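Allell Shop Platform – Minutes of the Merchant Users' Meeting
2024-06-04 | Posted by the meeting secretary

We use cookies to remember your language and your login. By continuing you agree to our cookie policy. Accept | Settings

The meeting was opened at ten. Present were the platform team, the support desk, the people from Vikberg who maintain the email service, and merchants from the Bragança group, who joined by video. The minutes of the previous meeting were approved with one correction: the word "refund" in point four should be "voucher".

1. Abandoned basket emails

The main matter was the Nomeo add-on, which sends a reminder email when a customer puts goods in the basket and leaves without paying. The add-on was first written in 2017 and the settings page has hardly changed. Merchants find it difficult to see which reminder is active and which is only a draft.

The platform team showed a new settings page. The three reminders are now listed one under the other, each with its own switch, waiting time and subject line. A draft has a grey label and an active reminder has a green one. The merchants liked this, but asked that the page does not save by itself. One shop had changed the waiting time while only looking at the possible values, and the customers then received the second reminder before the first.

Agreed: the page will keep a Save button, and it will warn the merchant who leaves the page with unsaved changes.

2. Wrong counting of recovered orders

The support desk reported that the number of recovered orders in the dashboard is too high. In the test shop the dashboard showed 162 recovered orders for the period. When the orders were compared with the emails one by one, only 37 came from a click in a reminder. The other orders were made by customers who had received a reminder but came back in another way, for example from a search engine or a saved page.

There was a long discussion about which number is the correct one. The Bragança group wished to keep the larger number, as a customer may read the email and later type the address of the shop by hand. Vikberg would prefer to count clicks only. It was noted that merchants pay for the add-on partly by results, so the question is also about money.

Agreed: both numbers will be shown, with the names "Ordered after click" and "Ordered after email". Invoices will use the first one. The change of the invoices must be announced to all merchants one month before it starts.

3. Product pictures in the emails

The reminder takes the first picture of the product and cuts it to a square. With tall or wide pictures the result is often poor, and some merchants have begun to upload a second, square picture only for this purpose. These second pictures then appear also in the shop, where they are not wanted. 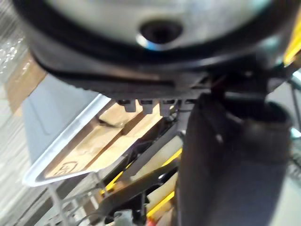 The platform team proposed a setting with two values, "Cut to square" and "Fit inside square". With the second value the whole picture is kept and the empty part is filled with the background colour of the email. A merchant asked what happens with close pictures, in which one part already fills everything. With a pale grey rounded housing, a dark round hole near its centre and a black plate underneath, the square should keep both the hole and the plate, or the customer will not recognise the part. It was answered that "Fit inside square" will do this, but the details become smaller on a telephone. A merchant will be able to choose the value for each product – not only for the whole shop.

Agreed: the setting will be made, with "Fit inside square" as the first value for new shops. Existing shops keep the value they have today.

4. Consent of the customer

Vikberg reminded everybody that a reminder may be sent only if the customer has agreed to it. At present the tick box stands under the payment methods, and many customers never come so far. For this reason their baskets cannot be used at all.

It was proposed to move the box directly under the email field. One merchant asked if the box can be ticked in advance. The answer was no. The text next to the box can be changed by the merchant, but the link to the privacy page must stay.

Agreed: the box will be moved. A short help page will explain which texts are permitted.

5. Error 3007

Several shops see error 3007 when they connect the add-on for the first time. The error means that the sender address is not confirmed, but the message says only "Connection refused". The support desk receives more letters about this error than about anything else in the add-on.

Agreed: the message will be changed to "Please confirm your sender address", with a button which sends the confirmation email again. Until this is ready, the support desk will put an answer on the first page of the help centre.

6. Other matters

The Portuguese translation of the add-on has two different words for "basket". The Bragança group will send a list with corrections before the end of June.

A merchant asked for reminders by text message. This is not planned for this year. The wish was written down.

The export of the customer list is slow in large shops. The platform team knows the reason and is working on it, but could not give a date.

The next meeting will be held by video only. The invitation will be sent to all merchants who use the add-on, and points for the agenda can be sent to the support desk. The meeting was closed at a quarter past twelve.

Comments (4)

teashop_north
Thank you for the minutes. Will the two order numbers also be in the monthly report, or only in the dashboard?

Meeting secretary
In both. I have asked the platform team and they confirmed it.

lampsandmore
We had error 3007 for two weeks and changed our password three times! Please put the help text also in the installation guide.

k_ceramics
Point 3 is good news for us, our vases are all tall and the emails showed only the middle of them. Can the background be white if the email itself is not?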